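Workshop notebook, Drelline bench
December, Saturday, started before breakfast

Continuing from the last entry, which I stopped in the middle because the glue pot was boiling. Today is again about the indigo vat and the wool, and a little about the paper labels, which are still a problem.

The vat from Clurlow powder was left covered overnight with the old blanket. When I lifted the lid the surface had the coppery skin and a few dark blue bubbles in the middle, and under the skin the liquid was yellow-green. I was afraid it would be clear blue all through, as it was last month when I let it become cold. I pushed the skin to one side with the spoon and put in a strip of cotton for one minute. It came out green and turned to blue in the air while I was looking for the clock. So the vat is alive. I did not add more fructose. I write it here because last time I added more "for safety" and then could not understand the result.

Temperature of the vat: I read it two times with the long thermometer and got two different numbers, so I do not write either of them. The long thermometer must be checked in ice water. It was dropped in the spring and I don't trust it since then. By hand it was warm like a bath for a small child, and for this vat that is enough.

Wool, first lot

Four skeins of the Vovia two-ply, washed on Thursday evening with the neutral soap and kept wet in the bucket. I squeezed them, did not wring them, and opened each one well before it went in. The ties I made looser than before, in a figure of eight, because the last skeins had white rings where the cotton was holding too tight. With the loose ties there are no rings, but one skein is a bit tangled at the end. I prefer the tangle.

First dip was 7 minutes, then out in the air on the rail until no green was left. Second dip the same. After the second dip I could see that the skein nearest to the window side of the vat was darker than the others. I think it was lying lower, close to the sediment, and touched it. For the third dip I turned the order around and kept all the skeins higher with a net under them. The difference became smaller but it is still there, if one knows where to look. For socks it does not matter. For a large flat piece it would matter very much.

To remember: the net should go in before the first dip and not before the third. It was hanging on the nail all the time.

The lime

I used the new bag of lime and I believe it is stronger than the old one, or perhaps only drier. The old bag had hard pieces in it and was open for the whole summer. With the same weight the wool felt a little rough after rinsing, and this was not the case in autumn. A bath of water with a spoon of white vinegar helped. I left the skeins in it while I made tea and then rinsed until the water was clear. Whoever makes the next vat, please take a little less of the lime and test with paper strips before the wool goes in. Wool does not forgive this as cotton does. The strips are in the drawer with the string.

I have closed the new bag with two clips and put it inside a second bag. Please leave it like this.

Cotton and the old question of washing

The cotton pieces from the Renaud order were cut smaller this time and boiled with soda ash before. I still had the water turning yellow on the second boil, so they needed a third. It is boring, but the pieces that were boiled only once are paler and have cloudy places, and I can now find them by touch also, as they do not take water quickly. A drop of water stays sitting on them. I propose that we make the drop test on every piece before it goes near the vat.

One piece I folded in triangles and held between two flat tiles with clamps. The lines are sharp on the outer folds and soft in the inside ones. I would like them more equal. Perhaps a thinner fold, or opening the edges with a finger under the surface, slowly, without bringing air in. I tried this on the last dip only, and it seems to be better on that side.

The room was cold until noon and I worked in my coat.
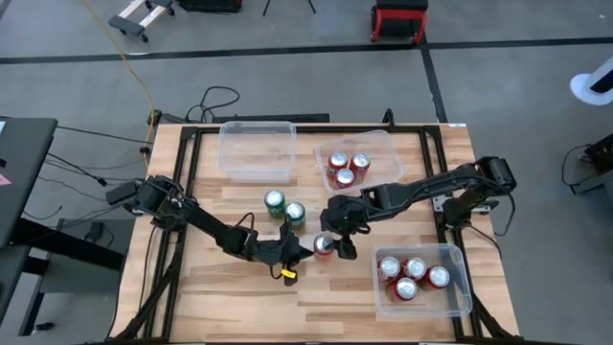
Labels and paper

The labels for the skeins are again the weak point. The pencil stays well, but the paper itself went soft in the vinegar bath and one label came off completely. I found it at the bottom of the bucket and could still read the lot, so no harm was done. The 183 lot was on the same string and held. I think the reason is the hole, which was too near to the border on the lost one.

Trials for next time:
– label cut from the spunbond sheet, with laundry pen
– same, with pencil
– no label at all, but knots in the tie (one knot for first lot, two knots for second, and so on)

The knots are the oldest method and perhaps the best. I only fear that after some weeks I will not remember what the knots mean, so the key must be written inside the cover of this notebook.

Stock

Indigo powder: 800 grams in the tin, weighed with the tin taken away. This is less than I had in my mind. At the present use it will be enough until the spring market, if we do not start the big vat. Fructose is enough. Soda ash is nearly finished, to be ordered with the next Clurlow parcel. The neutral soap is also low, but there is a small bottle behind the iron which everybody forgets, me too.

The yellow gloves have a hole in the left thumb. I have one blue thumb and it will stay until Monday at least.

Evening

The wool is drying on the rail, away from the heater. Dry colour is lighter than I hoped, a middle blue, a bit grey in the shade. In the lamp light it looks much nicer, but I should not judge it in the lamp light. I rubbed a white cloth on each skein and got a light mark from the darker one and almost nothing from the rest. It will have one more rinse.

I have stirred the vat once, slowly, in one direction, and scraped the foam to the middle. Lid is on, blanket is on. If the liquid is still yellow-green tomorrow I will dip the remaining cotton and then feed it. If it is blue, I will warm it first and wait, and write here what happened before I put anything in.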